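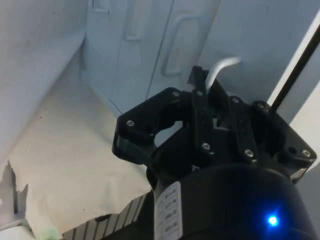
Vustthorpe Spirits Tasting Circle
Minutes of the meeting held on 27/04/2024

Chair: Hường La
Minutes written by the secretary

1. Opening and previous minutes

The chair opened the meeting and welcomed the members. The previous minutes were read. One correction was asked: the rye whiskey we tasted last time was bottled by Farstead and not by Groen. The secretary apologized for this mistake. With the correction, the minutes were accepted.

2. Money

The circle has 2,000 in the account after the rent of the hall was paid. The chair reminded the members that the yearly fee is 80, and that a few members still did not pay. She will write to them personally. It was asked if guests should pay more than 40 for one evening. After a short discussion it was decided to keep 40 for this year, and to look at it again when we know the price of the autumn bottles.

3. Glasses

We are missing several of the small tulip glasses. Some were broken at the winter dinner, and for the others we do not know. Members who took glasses home to wash them are kindly asked to look in their kitchens. The secretary will ask for a price for new ones, in the same shape as now. There was a proposal to buy glasses with lids, which keep the smell better while the host is talking. Most members found this too expensive.

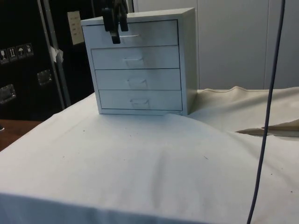 4. Report from the visit to Firnusgate

The group that visited the Firnusgate distillery gave its report. They make apple brandy there in one copper still, and the still is heated slowly, so one run takes the whole working day. The distiller let the group smell the first part of the run, which is thrown away, and it reminded them strongly of nail polish. The middle part was much softer and had already the taste of baked apple.

The group tasted from three casks. The youngest was sharp, but with a good fruit. The second had been in a cask used for sweet wine before, and here the opinions were divided. The oldest was liked by everybody, and the distiller will bottle it only in September. The strength from the cask was 70 percent when it was filled, and it will be brought down with water step by step over several weeks. One member asked why this cannot be done in one day. The answer was that the brandy becomes cloudy and loses some of its smell when it gets too much water at once.
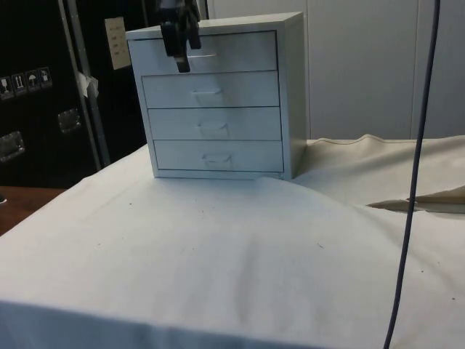
The distiller is willing to reserve bottles of the oldest cask for our circle, but he must know the number before the summer. It was decided that the secretary sends a list by e-mail, and each member writes how many bottles he or she wants. Payment will be when the bottles arrive. Two members said they would prefer to taste the finished brandy first. The chair explained that in this case there may be nothing left to buy.

5. Tasting of the evening

Three gins were poured without showing the labels. The first had very much juniper and a dry finish. The second was floral, and some members found it close to soap. The third had orange peel and pepper, and it won the vote clearly. When the labels were shown, the third was the Groen gin, the cheapest of the three.

It was remarked that the gins were served too warm. For the next time the bottles should stand in the refrigerator for one hour, but not in the freezer.

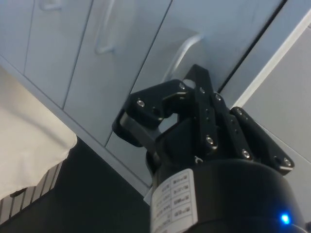
6. Next program

The next evening will be about rum. Hường La will choose the bottles and make a short introduction on the difference between rum from molasses and rum from fresh cane juice. Members are asked not to wear perfume or strong aftershave, as it was disturbing for the persons sitting near.

7. Other matters

The water jugs should be filled before the start of the tasting. Plain bread will be bought again in place of the salted crackers, which had too much taste of their own.

A member asked if the circle could have its own cask at Firnusgate. The chair will ask for the conditions and the price and report at the next meeting.

The chair thanked all for coming and closed the meeting.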